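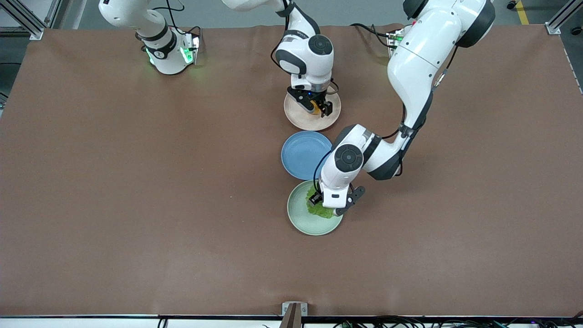 슬라이드 2. 갈색 종이 위의 접시: 베이지, 파랑, 연두

홈 | 강연 | 자료실 | 연락처

발표자 노트: 접시의 색과 음식의 자리
Gorkville 생활도예 모임, 2018년 9월 21일

인사를 하고 바로 슬라이드를 보여 드린다. 처음 10초쯤은 말하지 않는다. 청중이 먼저 색을 보는 시간이 필요하다.

시작하는 말: "저는 오늘 비싼 그릇에 대하여 말하지 않겠습니다. 집에 이미 있는 접시를 어떻게 같이 놓는지에 대하여 말하겠습니다." (천천히. 지난번 Cirkent 발표에서 이 부분을 너무 빨리 읽었다.)

첫째, 바탕. 갈색 종이를 상에 넓게 깔면 접시의 가장자리가 잘 보인다. 위쪽에 주름이 조금 있지만 저는 다림질을 권하지 않는다. 흰 식탁보에서는 베이지색 접시가 약하게 보이고, 갈색 위에서는 안쪽의 크림색까지 보인다. 종이는 Lehtinen 문구점에서 두루마리로 살 수 있다. 질문이 나오면 품번 1228이라고 대답한다.

둘째, 베이지색 접시. 테두리가 안쪽보다 조금 진하다. 가운데 가까이에 노란 주황색의 작은 음식이 하나 있다. 여기에서 청중에게 묻는다. "이 음식이 파란 접시에 있으면 어떻게 느껴집니까?" 대답을 두세 개 듣는다. 제 의견은 이렇다. 파란색 위에서는 주황색이 더 강해지고, 베이지색 위에서는 더 부드러워진다. 두 가지가 다 좋지만 아침 식사에는 부드러운 쪽을 저는 더 좋아한다.

셋째, 파란 접시. 비어 있다. 회색이 섞인 것 같은 연한 파랑이고, 올라온 테두리에 빛이 조금 닿는다. 빈 접시도 상차림의 한 부분이라고 말한다. 한국어로 "여백"이라는 단어를 쓰고 싶다. 발음을 연습할 것. 손님이 음식을 덜어 먹을 수 있도록 빈 접시를 하나 놓는 습관은 저의 할머니 집에서 배웠다. 이 이야기는 짧게 한다.

넷째, 연두색 접시. 청자와 비슷한 색이다. 밝은 초록색 상추 잎이 구겨진 모양으로 오른쪽 위에 치우쳐 있다. 같은 계열의 색끼리 놓으면 심심하다고 말하는 사람이 많은데, 접시가 연하고 잎이 밝으면 차이가 충분하다. 잎을 펴지 않아도 된다. 구겨진 잎은 높이가 생겨서 평평한 접시에 잘 어울린다.

간격에 대하여: 베이지색과 파란색 접시 사이에는 종이가 좁게 보이고, 파란색과 연두색 접시는 서로 닿아 있다. 어느 쪽이 더 편하게 보이는지 손을 들게 한다. 저는 조금 떨어진 쪽을 고른다. 유약을 바른 접시가 닿으면 소리가 나고, 오래 쓰면 테두리에 흠이 생길 수 있다.

실습 안내: 책상마다 Liden 공방의 접시 2장과 갈색 종이를 나누어 드린다. 접시는 모두 24장이므로 끝나고 꼭 돌려받는다. 종이컵에 든 과일과 채소는 먹어도 된다고 말한다. 실습 중에는 슬라이드를 그대로 켜 둔다.

시간이 남으면 200밀리리터 컵을 접시의 어느 쪽에 놓는지도 이야기한다. 시간이 없으면 넘어가고, 질문을 받는다.

다음 모임의 신청서는 문 옆 책상에 있다.

이 사이트는 쿠키를 사용합니다. 계속 이용하시면 쿠키 사용에 동의하는 것으로 봅니다. 동의 | 설정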